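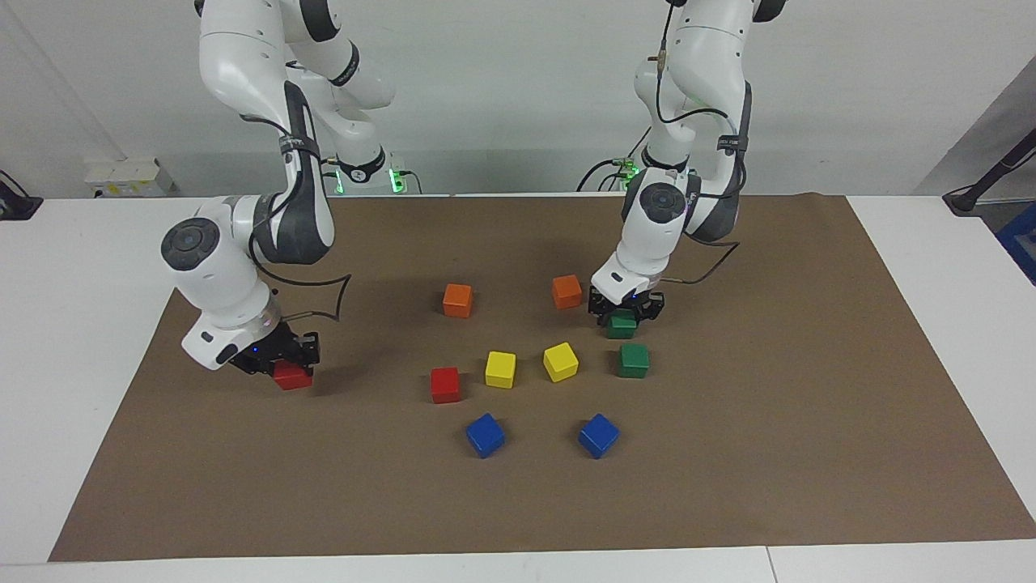 4.2 Naming colours in worn cloth

Second round of interviews, same four towns as before (Nulach, Altari, Degefa, Winon). Market stalls mostly, a few homes. The aim was narrow: do people who buy and sell second-hand cloth use the same colour words for a worn piece as for a new one, and if they don't, what do they reach for instead.

Materials first. We had 20 swatches, all cotton, cut from old garments bought at the Winon market. Each was pinned to grey card and numbered on the back. No patterned cloth, no shine. Swatch 6 faded further during the work, probably from being left in a shop window in Altari, and is dropped from all the counts below.

A block in a single strong colour, gives a speaker little trouble and gives us little to write about. Cloth is harder. It is lighter at the fold and darker at the seam, and the person holding it will turn it over and look at the inside before saying anything. We let them. Earlier studies mostly did not, and we think this explains part of the gap between their lists and ours.

Sellers in Nulach and Degefa gave the basic word and then a second word for the state of the cloth: "red, washed", "blue, tired". The order never changed. Buyers often left the basic word out altogether. "Tired" alone was enough if the swatch was in the hand, and when asked tired what, they looked at us as though the question was odd. In Altari the state word came first and the colour after, sometimes well after, with talk about price in between. Winon was mixed. Sellers there deal with buyers from the other three towns and seem to switch, though we did not plan for this and have no proper measure of it.

Brown was a problem everywhere. There is a word for it in all four towns but speakers used it for soil and bread and paper, hardly ever for cloth. A brown shirt was "dark" or "coffee" or, in Degefa, "the colour it went". We coded the last of these as a state word. One of the coders disagreed and the point is taken up again in section 5.

Light matters more than we alowed for. Morning sessions were held outdoors, the Friday sessions in Altari under a green awning, and green swatches got noticeably fewer state words there. Could be the awning. Could be that the Friday stalls sell better cloth and people are less ready to call anything tired. We cannot seperate the two with the data in hand and have left the Friday answers in, marked.

Repeat naming was checked with 5 of the sellers, same swatches, a week apart. Basic words held up well. State words less so: "washed" and "tired" swapped freely, "thin" did not swap with anything. For the counts in the next section "washed" and "tired" are therefore treated as one group, "thin" as its own.

Figure 2. Coloured cubes on brown paper.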